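Una pinza de mano construida en el taller compartido de Tridholm

El taller compartido de Tridholm dedica desde el pasado mes de febrero una de sus mesas a un proyecto de automatización doméstica. El grupo, que trabaja bajo el nombre de Jornel, se ha propuesto construir una pinza de mano de dos dedos con la que registrar tareas corrientes del hogar y trasladarlas después a un brazo de sobremesa.

El presupuesto aprobado fue de 1.000 euros, de los cuales se han gastado 800. La mayor parte corresponde a los actuadores del brazo y a la electrónica de control. Las piezas de la pinza se mecanizaron en el propio taller, con retales de chapa cedidos por otros usuarios, y el montaje definitivo se realizó con tornillería estándar a fin de que cualquier socio pudiera reproducirlo.

Los dedos constituyen el elemento que más revisiones ha requerido. Las primeras versiones, de plástico impreso y sin recubrimiento, resbalaban sobre las superficies lisas y dejaban marcas en los objetos blandos. Se optó finalmente por bloques con acolchado negro, fijados mediante tornillos accesibles desde la parte superior.

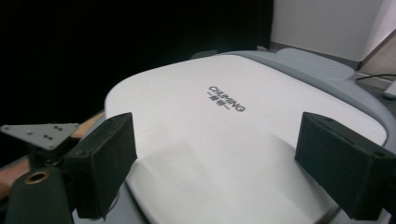 Las tapas de los pequeños aparatos domésticos figuran entre los objetos de ensayo más exigentes. Carecen con frecuencia de un borde pronunciado y obligan a aproximar ambos dedos con una inclinación precisa antes de cerrar. El protocolo de Jornel establece 17 repeticiones por objeto, con dos operadores distintos, y exige anotar la posición inicial de cada intento.

Los datos se procesan en un ordenador cedido por Oláh, la asociación que administra la biblioteca de herramientas del edificio. El tratamiento es todavía lento, y la sincronización entre la imagen y la apertura de los dedos debe corregirse a mano en algunas sesiones.

La documentación, con planos y lista de materiales, puede consultarse en la recepción del taller. El grupo prevé presentar la pinza en el encuentro de Cirkemholm, donde se ha reservado un banco de pruebas abierto a los asistentes. Queda pendiente la muñeca del brazo, cuyo juego excesivo impide por ahora repetir con fiabilidad los movimientos registrados.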